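Grindale Shop Notebook
Sun 18 October
Filed under: Bench notes / Working practice

Spent most of the day on the handover rules for the two-arm bench, because what we have is a page of good intentions and I want something people can follow when they're tired! The Marivex sheet we started from is fine for one arm and pretty vague about two.

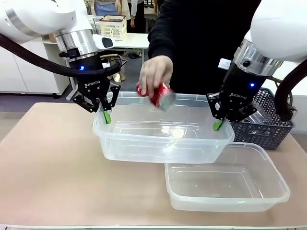 Main rule, and I'm putting it in ink: hands go in only when both arms are holding still, and they come in from above, never between a fingertip and whatever it's gripping. A container held at both ends is the good case for this, with one green pad on the left rim, one on the right, and the drink can going over the top with the fingers well clear of both. I'd like sleeves tight at the wrist too (mine are terrible for this). Hold limit stays at 215 seconds, then we set it down and start over. 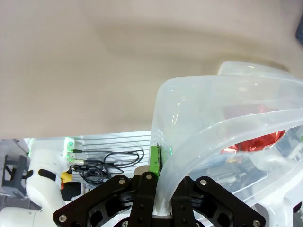
Cables next. The old Bondden checklist says "cables tidy", and what does tidy even mean? My version is that no loop can reach the fingers at any pose in the routine, checked at slow speed before the first run. The wrist view is great for this, you get the pinched rim and the black loops over by the rack all at once, so I'm adding a look through it to the start-up steps. Anything hanging gets tied back with 2 ties, one isn't enough. 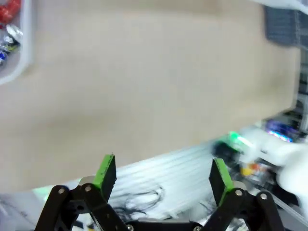
Still to sort out

- Pads: log the scuffs, swap at 765 cycles or sooner if it looks bad.
- Kaczorowski stop button test, every shift, initials please.
- Rewrite page 2 so it matches all this.

Questions to the Grindale shop desk, ext. 322
© Grindale Workshop
Back to top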